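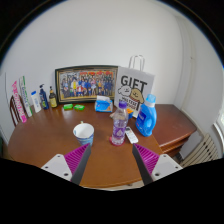

Search this site Go

Seller says "Very Good", disc arrived scratched — do I send it back?

bramblehiss
Bought a second-hand CD from a marketplace shop called Plestholm last month. It's the Derneck album with the long closing track, which I've wanted on disc for years, and it was listed as Very Good. It turned up on Wednesday in a jiffy bag with no card in it, case cracked across the hinge, and the disc has a curved scratch near the outer edge. Everything plays apart from track 11, which skips in two places. The shop has 448 ratings and nearly all of them are glowing, so I feel a bit mean complaining! They've offered me 3 pounds back if I keep it. Is that fair, or should I push for the lot? And does anybody grade discs properly any more?

12 comments

tapedeck_lou
Push for the lot. Very Good can mean light marks, I'd let that go, but it has to play all the way through. Message them through the site (don't move to email, you'll lose the record of it), say which track skips and at what time, and add a photo of the disc tilted under a lamp. I'd leave the case out of it — you can swap a case for pennies. And don't take the part refund first, as some sites treat that as the matter settled.
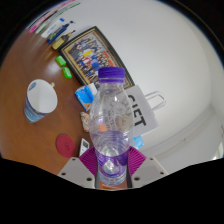 Udis: I'd try it in another player before you do any of that. My old Zürcher skipped on half my shelf and the same discs were fine in the car. Curved scratches are the bad sort though, so you may be out of luck.

oldsleeves
had the same thing with a different shop, waited 29 days for a reply. check your returns window

4 people found this helpful
Share 3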